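From: Kinga Bakos
To: dock-users list
Subject: Re: Stirach upright dock: charges, but no data through the laptop

Noémi Veres wrote:
> I bought the Stirach upright dock from Dramstead to replace a
> plain cable on my desk. The phone sits in it and charges from the
> wall plug without trouble. When I move the dock's lead to the
> laptop it still charges, slowly, but the laptop does not see the
> phone at all. No drive, no prompt on the phone, nothing in the
> device list. The same phone with its own cable works at once.
>
> I have tried both ports on the left side of the laptop. The case
> is off. Is the dock faulty, or is there a setting I have missed?
> Also, is it normal for the phone to lean to one side? The battery
> is 4,000 mAh and the full charge now takes most of the night.
>
> Noémi

Noémi,

Most likely the lead and not the dock. The Stirach has a socket at the back and is sold with a detachable lead. Two versions of that lead were packed at different times. The early one carries power only. It has two conductors, is slightly thinner, and has no marking on the plug. The later one carries data as well and has a small raised dot on the flat side of the plug. Dramstead sold both under the same order code, so the box will not tell you which you have.

The simplest test is to take the cable that works with your phone and put it into the back of the dock, if the plug fits. If the laptop then sees the phone, the dock is fine and you need only a new lead. If it does not, carry on with the list below.

1. Clean the connector in the dock. Unplug it first. Use a dry, soft brush, no liquid and no metal. The data contacts sit in the middle of the row and are the ones that suffer from pocket fluff. The power contacts are at the ends and will often go on working when the middle ones do not, so charging proves very little.

2. Check the seating. The connector is on a sprung carrier with a few millimetres of play, and there is a plastic spacer under it for thicker phones. With the spacer the wrong way round the phone stands too high, and it will lean, as you describe. Lift the phone off, press the two tabs at the sides of the well, turn the spacer over and push it back until both tabs click. Gergely Vida had the same lean on his and this cured it.

3. Unlock the phone before you set it down. Some models will not offer file transfer when they are connected with the screen locked, and the prompt does not always appear later. If you get the prompt, choose file transfer and tick the box to remember it.

4. Avoid unpowered hubs. You say you are going straight into the laptop, which is right. On a hub with other things attached the dock may charge and drop the data link every few minutes.

On the slow charging: a laptop port of the ordinary kind gives much less current than a wall plug. The dock does not negotiate anything with the port, it simply passes on what it is given. With a 4,000 mAh battery and the screen on, most of a night is to be expected from the laptop. From the wall plug it should be well under half that. If it is slow from the wall too, the lead is suspect again, as the thin one drops a fair amount of voltage over its length.

If you need a replacement lead, the Illar one works. Janaína Marinho measured it for the list in May and found no loss worth mentioning. Get the short version. The Oosthuizen lead also carries data but its plug has a thick collar that fouls the back of the dock, and you would have to trim it – not something I would do to a new lead. Dramstead will exchange the early lead within 12 months of purchase if you ask for the data version by name.

I have put my longer notes on docks on my page, with the pinout and the spacer drawing. The end of the page as it stands:

Leads known to carry data: Stirach (later version), Illar short, Illar long, Oosthuizen with collar trimmed.
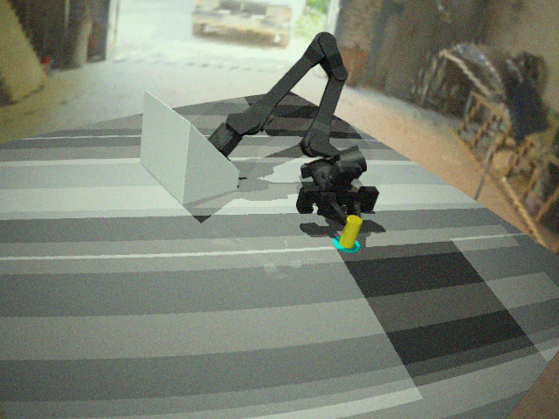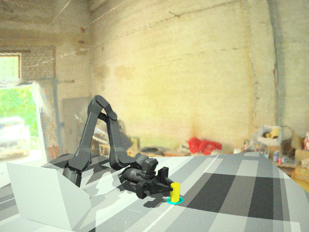
Corrections to this page

Katalin Pálfi pointed out that pins 4 and 5 were swapped in the first pinout table. Fixed. The spacer drawing now gives the depth of the well with the spacer in both positions.

Please post back with which lead you have, dot or no dot. It would be useful to know whether the early ones are still being sent out.

Kinga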